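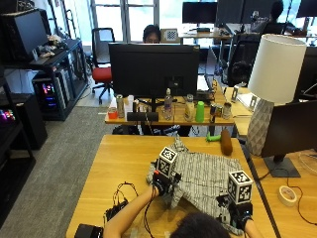

Striped cloth, gray and white, spread on a desk.

Projects > Textiles > Wurura Garment Wear Log > README
Print this page | E-mail this page

Wurura Garment Wear Log

The Wurura log is a table of everyday clothes and how they wore out. Each row is one garment that was retired from regular use, with what it was made of, how it was washed, where it failed first, and what was done with it afterward. There are 862 rows. The clothes came from households in Adholm and from the mending counter at Đặng Tailoring, on the same street as our office.

The log was started to answer a simple question from the mending counter: which parts of a shirt are worth reinforcing before they go. It has since been used for a class on clothing repair and for a leaflet on washing temperatures. It is small and local, and it should be read that way.

Files

garments.csv holds one row per garment
repairs.csv holds one row per repair, joined on garment_id
wash.csv holds the usual wash and dry settings for each garment
codes.csv lists every code used in the other three

All 4 files are UTF-8 with commas as separators and a header row. Empty cells mean the question was not answered. They do not mean zero. A zero in the repairs_total column means the owner said the garment was never repaired.

Main columns in garments.csv

garment_id: a letter and a number. The letter is H for household and T for tailoring counter.
kind: shirt, T-shirt, trousers, skirt, dress, sweater, socks, underwear, nightwear, other.
fabric_build: woven, knit, or mixed.
fiber_main: the first fiber named on the label. If the label was gone, the value is unk.
fiber_rest: the remaining label text, copied as written.
pattern: plain, stripe, check, print, other. Garments with both stripes and checks are coded by whichever covers more of the cloth.
years_owned: as told by the owner, in half years.
worn_per_month: as told by the owner, for the last full year of use.
fail_first: the place that failed first, see below.
fail_type: hole, tear, thin, pill, fade, stain, stretch, seam, fastening.
end_use: rag, given away, cut for patches, fabric bin, kept, unknown.

Where garments fail

The fail_first column uses 46 place codes. They started as a drawing of a shirt with numbers on it, and the numbers were later turned into short words, such as collar_fold, cuff_edge, elbow, underarm and hem_back. Left and right are the wearer's left and right. We got this wrong in the first batch from the tailoring counter, where the codes were entered as seen by someone facing the garment. Those rows have been swapped and carry side_fixed = 1.

Collar folds and underarms come up most for shirts. For trousers it is the inner thigh, then the back pocket corners. Socks are heel and big toe with very little else. Please do not quote these as rates. People brought in clothes that had failed in a way they found interesting, and a shirt that simply went dull was less likely to be brought in.
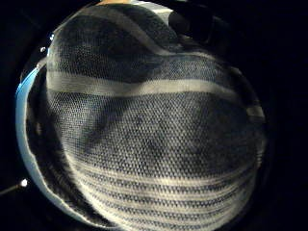
Text and tables: Hugo Perrin

Notes on knits

Knits gave us the most trouble. A hole in a woven cloth has an edge you can measure with a ruler. A hole in a knit changes size with how the cloth is lying, and in open knits a small one can pass for part of the pattern. The rules we settled on are these.

Lay the knit flat with no pull in either direction. Measure the longest gap. If stitches have run, measure the run separately and put it in run_mm. If the knit is openwork by design, compare with an area of the same garment that gets little wear, usually near the side seam, and write ow in the notes column. Do not stretch the cloth over your hand to find thin spots and then measure it there. Finding them that way is fine.

Garments measured before these rules were agreed have measure_rule = old. Use their fail_type but leave their sizes out of any average.

Sweaters have an extra column, pill_grade, from 0 to 5. It was graded by eye against a set of swatches kept in a shoebox at the counter. The swatches have been handled a lot and the top grades probably look milder than they did at the start.

Washing data

wash.csv records what people said they do, which may not match what the label asks for. The columns temp_said and temp_label let you compare. Dryer use is yes, no or sometimes. We asked about fabric softener only from June on, so earlier rows are empty there. Spin speed was asked and then dropped, as few owners knew it, and the column has been removed.

Line drying in direct sun is coded separately from line drying in shade. Fading on shoulders was what made us split them. Rows from before the split have dry = line.

Repairs

repairs.csv has 300 rows. The method codes are patch_in, patch_on, darn, restitch, turn and replace.
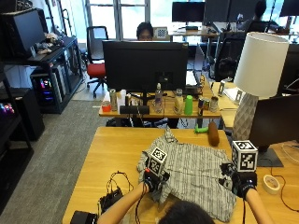
"Turn" is used for collars and cuffs that were taken off and sewn back with the worn side hidden. "Replace" covers buttons, zippers and elastic. A garment that was patched twice in the same place has two rows, and the second has redo = 1. Owners' own repairs are included when they could say what was done. If they could not, the method was guessed from the stitching and marked guess = 1.

Thread type was noted for counter repairs only.

Checks

The drister script in the tools folder looks for codes that are missing from codes.csv, repairs with no garment, and years_owned values above 40. Run it after any edit. It prints the line numbers and changes nothing. The name has no meaning and comes from an old folder.

One warning is expected: T118 is listed as both knit and woven in two places. It is a knit shirt with a woven collar and should be mixed, but the paper slip says otherwise and we have not found the owner.

Known gaps

Children's clothes are nearly absent, mostly handed on before they fail
Coats and shoes were never collected
Work uniforms are coded other
Some fiber labels were in languages none of us read and were copied letter by letter
worn_per_month is weak for anything seasonal

Privacy

No names, addresses or phone numbers are in the files. Free-text notes were read through once and anything that pointed to a person was taken out. If you find something we missed, tell us the garment_id and the column.

Use and corrections

You may use and share the files with credit to the Wurura Garment Wear Log. Corrections can be left on paper at the mending counter, which is open until 6 p.m. and closed on Friday, or sent through the project page. Please give the garment_id, the old value and the new value.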